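Karaoke is a pastime in which people sing well-known songs over a recorded backing, usually with the words rolling by on a screen. The name joins two Japanese words, one meaning empty and the other a clipped form of orchestra, and the habit spread from the bars of Japan in the 1970s to pubs, parties and front rooms all over the world.

Singing at home is a gentler affair than singing in a pub, and a good deal kinder on the nerves (there is always the kettle to hide behind). Many households manage with a single microphone, passed from hand to hand or left on a small stand between turns. 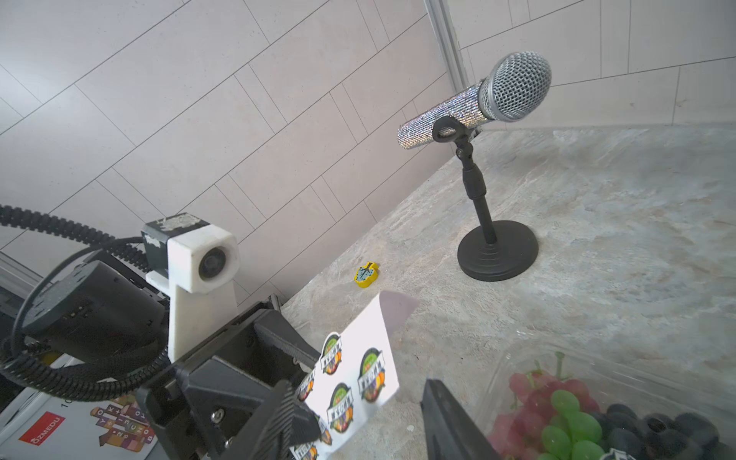
Emmanuel Makokha holds that the key matters far more than the song, and that most people who believe they can't sing have simply been trying to follow a record pitched too high for them. Many machines will shift a tune up or down for this very purpose, and a drop of 2 semitones is often enough to bring a chorus within reach.

Duets are a much-loved part of any evening, as they let a shy singer lean on a bolder one. At the Lukumay rooms, where Saturday has long been the busy night, regulars put their names on a paper list from six o'clock, and newcomers are nudged towards something short and familiar, with plenty of chorus for everybody else to join in.

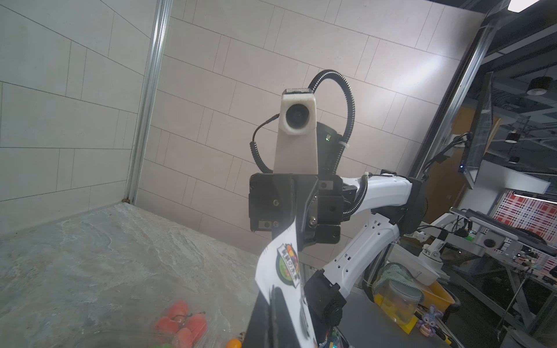 Scoring came in later and still divides people. Some machines give a mark out of 100, judged mainly on pitch and timing, so a careful, rather flat performance may well beat a rousing one that had the whole room on its feet.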